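Chapter 3
Teaching by Hand: Tasks for Two Grippers

What you will do in this chapter

Choose a tabletop task that needs both hands
Write a start rule and an end rule for it
Carry it out with a pair of hand-held grippers
Keep a trial log that another team can read
Sort your trials into keep, repair and discard

Words to know: demonstration, trial, end rule, bimanual, drift

In Chapter 2 you moved one gripper between fixed points and wrote down each position. That method works well when the object is always in the same place. It works badly for household jobs, where things roll, spill and slide. A program made of fixed points has no way to deal with a bean that has rolled off to the side.

This chapter takes another route. A person does the job while holding the grippers, and the motion is recorded. Many recordings of the same job become the material that a robot learns from. Each recording is called a demonstration. In your log you will call it a trial, even if it goes wrong.

The work follows a project by the Purnar robotics club, which spent one school year on a single question: how many good trials does a team need before the recordings are worth using? The club had two teams, Samum and Rieger. Both used the same table and the same grippers, and both had the same adviser, Kofi Aidoo. They did not keep the same kind of log, and you will see later what that cost them.

3.1 Why two hands

Some tasks look like one-hand tasks until you try them. Opening a jar takes one hand to turn and one to hold. So does tearing tape or zipping a bag. A task is bimanual when the second hand has a job of its own and the work fails without it.

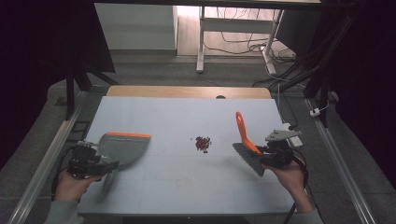 Sweeping was the first bimanual task the club took on. The rules fit on one card: start with a small heap in the middle of the table, finish with the heap in the dustpan. What the card left out was the role of the hand holding the pan. Students watched the brush, because that was the hand they thought of as working. But look at how the pan is held, tilted with its broad scoop facing the heap. If the angle is wrong, the brush pushes the heap under the lip or along it, and no amount of careful brushing will help. Notice also the single particle lying apart from the heap. Your end rule has to say whether one like that counts.

Kinga Kozma, who kept the log for Samum, wrote her team's end rule this way: "The trial is over when no piece is left on the table, or when the person says stop. If the person says stop, write down why." Rieger's rule was shorter. It said "table clean." Two members of Rieger could watch the same trial and disagree about it, and they often did.

3.2 What the log showed

By the end of the first term the club had 94 sweeping trials. When Mr. Aidoo asked both teams to sort them, Samum finished in one meeting. Rieger had to go back through its recordings one at a time. Of the 94 trials, 33 were discarded. Most of those had no clear ending – the person had stopped moving, but the log did not say whether the job was done.

The second problem was drift. Drift is a slow change in how a task is done, so small that the person doing it does not notice. Over several weeks the students began to hold the pan flatter and make shorter strokes. Neither change was a mistake, but the early and late trials no longer matched, and the log had no column for it. The Prevside log sheet at the back of this book has one. Fill it in every time you start a session.

Before you go on

Pick a task you might do at home with both hands. Write one sentence saying what each hand does. Then write an end rule and give it to a partner, who should try to find a case your rule does not cover. Revise the rule and keep both versions. You will need them in Section 3.3, where you set up your table and record your first trials.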